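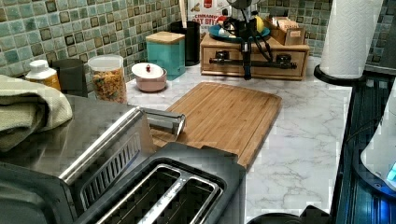 Zurkari Manipulation Group | Opinion

Move the Toaster
by Ruwan Mondal

I want to make a case for the least glamorous result our group has had, which I also think is the best one. We trained the same policy twice on the same amount of data. The first time, the kitchen stayed exactly as it was from start to finish. The second time, we stopped after every four demonstrations and changed the counter: slid the cutting board, turned the toaster oven, swapped the canisters, hung the towel somewhere else. Each version got 200 demonstrations. Then we set up layouts neither one had seen and let them try.

The fixed-kitchen policy finished 20 percent of its attempts. The other one finished 51 percent.

Same network, same arm, same people doing the demonstrating! I had been ready to celebrate a jump of a few points. When the second number came in I went back and checked the scoring sheet, then asked a colleague to score the videos again without telling her which policy was which. She got the same totals.

We call the procedure Listora, mostly so we have something to put at the top of the log. There isn't much to it. A script draws a short list of changes, a person makes them, and collection goes on. It costs a couple of minutes each time, and the person doing it gets bored, and I still think it's the best use of those minutes anyone in the lab has found.
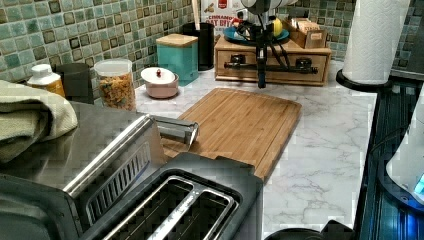

My argument with a lot of the field (a friendly one, these are people whose papers I read the night they come out) is over what we call "more data." We talk as if a demonstration were a unit, like a gallon. Our earlier system, Koubek, was built on that idea. We collected for weeks on a counter that nobody was allowed to touch, with tape marks under the objects, and we were proud of the tape. Koubek was lovely to watch as long as the marks were respected. Shift a container by the width of a hand and the arm would close on air, with great confidence, right where the container used to be.

What it had learned was our tape. Of course it had! If the lid is always in front of the same patch of tile, then the tile is as good a clue as the lid, and the learner has no way of knowing which of the two we care about. Moving things is how we tell it.

People raise two objections when I give this talk. The first is that simulation can shuffle a kitchen a thousand times while I'm looking for my oven mitt. True, and I'd love to see both done together. But so far I trust the real counter more for the awkward stuff: soft toys that sag over a rim, glare on glossy tile, steel that reflects whatever is beside it, clear jars. Those are the places where our failures pile up, and they change whenever the layout does. 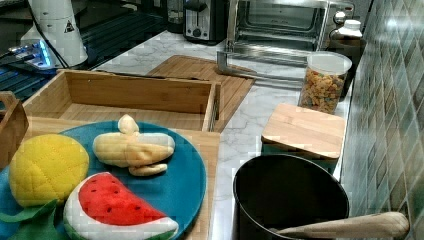
Plush banana, watermelon and a yellow fruit on the teal plate, with the toaster oven door down at the back of the counter.

The second objection is better. Maybe we didn't teach the policy anything about kitchens in general, maybe we just gave it a wider version of this one. I can't rule that out. All of our test layouts were in the same room, with the same marbled counter and the same green tile. A stranger's kitchen might send us right back down, and we have a second site planned for October to find out. I'm excited about it even if the number is ugly.
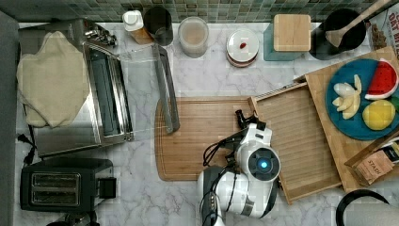
Page last changed: July 2021

Even so, I'd ask anyone collecting demonstrations right now to try the cheap version before buying another arm. Keep your total the same. Put a break in the schedule, move the big things as well as the small ones (we skipped the appliances in our pilot, and that was a mistake), leave a door open now and then, and write down every layout so that you can hold some back for testing. Please report the held-back layouts separately, too. A single average over familiar and unfamiliar counters hides the very thing I'd most like to read about in your paper.

Our layout lists and scoring sheet are available to anyone who writes to the group. If you run the comparison and get no difference at all, send me that as well, with your counter photos.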